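Mornholm Eyeglass Reuse Program
Interim Progress Report to the Jusavero Fund
Submitted by Gintarė Liepiņa, Program Manager

Overview

The reporting period covers the first half of the grant year. The program collects used eyeglasses from drop-off points in Serncombe and the surrounding towns, measures and cleans them, and passes suitable pairs to partner clinics. During the period the program received 1,248 pairs. The work plan approved by the Fund remains in force, with one change to the delivery schedule, described under Distribution.

Workroom

The sorting work moved in August from the shared office to the former pantry on the ground floor. The room is smaller but has its own sink and a door that locks. The grant paid for new lighting and for the replacement of the old worktop, which had a dark wood pattern and was badly scratched. Eyeglasses are now handled over a plain white tabletop set against pale wall tiles, and both can be wiped down at the end of a shift. Masanobu Ishida supervised the work, which was completed within the amount budgeted. A second lamp on the left side was added at his request.
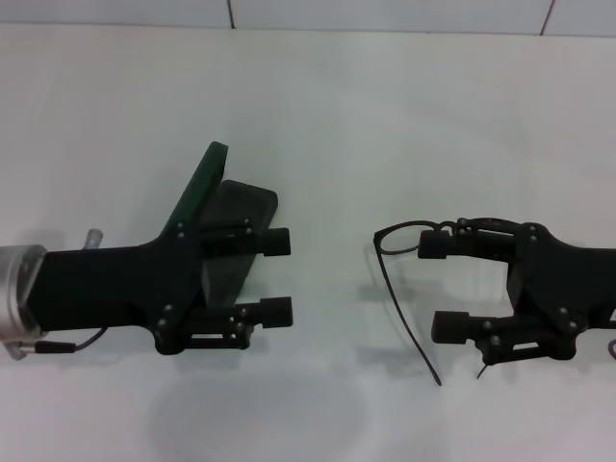

Intake and Sorting

Each delivery is opened, logged by drop-off point and given a first check for broken hinges, missing screws and cracked lenses. Pairs that pass go on to washing. Pairs that fail are set aside for parts or for disposal. At the end of the period 338 pairs had been set aside, most of them with scratched lenses. Several drop-off points continue to receive reading glasses loose in plastic bags, and the damage among these is noticeably higher than among pairs handed in with a case. A revised notice asking donors to include a case, or to wrap the glasses in a soft cloth, has been sent to all nine drop-off points.

Shuzhen Tian has rewritten the intake sheet. The earlier version asked staff to record the color and style of every pair, which slowed the work and was of little use to the clinics. The new sheet records the prescription, the width across the front, the length of the temples and the general condition. Sunglasses without a prescription are entered on a separate page.

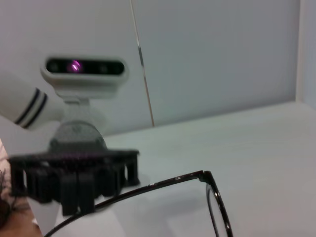 Small parts have been the main practical difficulty in the workroom. Screws, nose pads and rimless lenses were often mislaid on the old surface and had to be replaced from stock. The white surface has helped: dark items stand out sharply against it, much as the black ribbed platform does, with the white showing plainly through its gaps. Clear nose pads remain hard to find on white, and the staff now place them in a shallow blue dish before any repair begins. Ozan Karakaya has proposed a raised lip along the front of the table to keep screws from rolling off. Quotes are being obtained, and the cost is expected to fall within the existing equipment line.

Measuring and Repair

Karimi, the optical shop that lends the program its lens meter, has agreed to continue the loan through the end of the grant year. The meter was serviced once during the period and was unavailable for several mornings. Measuring fell behind as a result, and the backlog had been cleared by the close of the period. Minor repairs are carried out on site. Soldering and lens replacement are outside the scope of the grant and are not attempted.

Distribution

Over 175 pairs have been sent to the clinic in Serncombe. The work plan called for monthly deliveries. At the clinic's request these have been changed to one larger delivery every two months – its storage cabinet is unlocked only when the dispensing nurse is present. Lihua Luo is the contact for deliveries and keeps the signed receipts, copies of which are available to the Fund on request.

Demand is strongest for reading glasses in the lower strengths. The program holds more distance glasses than the clinic can use at present, and discussions with a second clinic have begun.

Next Period

The program will fit the table lip, if the quotes are acceptable, and label the storage drawers by prescription range. Staff will also review the drop-off points that send the fewest usable pairs. The Fund's approval is requested for the revised delivery schedule. A full statement of expenses will accompany the final report.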